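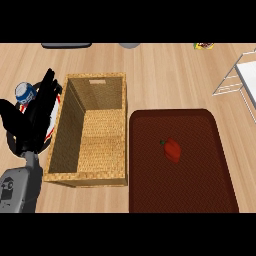

*Wicker basket and can, light wood floor.*

## Ferkport Pantry Drive: progress to the end of February

**To:** Csenge Mészáros, Zitanen Fund
**From:** Zsolt Sárközi

Dear Csenge,

You asked for a shorter report than the last one. So did my wife, who proofread it.

### Collecting

We took in 1518 items over the winter, most of them canned. Chickpeas remain the town's favorite thing to give away. Tinned fruit, which people ask for by name at the hatch, comes in at a trickle and is gone by noon. I have put up a sign asking for peaches. The week after it went up we got more chickpeas.

There are now 21 drop points. The library is the best of them and the swimming pool the worst, partly thanks to a damp spell that took the labels off a whole shelf of donations. We gave those out as "surprise" and they went quickly.

### Storage

The new shelving is up. It came from Lahtinen, as agreed in the budget, and the instructions were in pictures only. Two bays lean slightly toward each other in a friendly way. They have been bolted to the wall and the landlord has been told.

The Vokex stock software is a slower story. It does what it promised, provided every item has a barcode, and home-bottled plum jam does not. For now we keep the software for the tins and a blue notebook for everything else. The notebook has yet to need an update.

### Money

We are underspent on transport. The van passed its inspection, which surprised me enough that I asked the garage to check they had the right van. We are overspent on shelf brackets (see friendly bays). I'd like to move up to $600 from the first line to the second, with your approval.

### Still to do

- Evening opening hours. Promised for January, now planned for April. The delay is a key to the side door that three departments each believe the others have.
- Fridge for dairy. Ordered, confirmed, and delivered to the wrong Ferkport address. Collection is arranged.
- Peaches.

The receipts are in the attached folder, in date order apart from the ones that were in my coat. If you need the transport figures split by month, call me before ten, as the phone is in the hatch room and it gets loud after that.

Zsolt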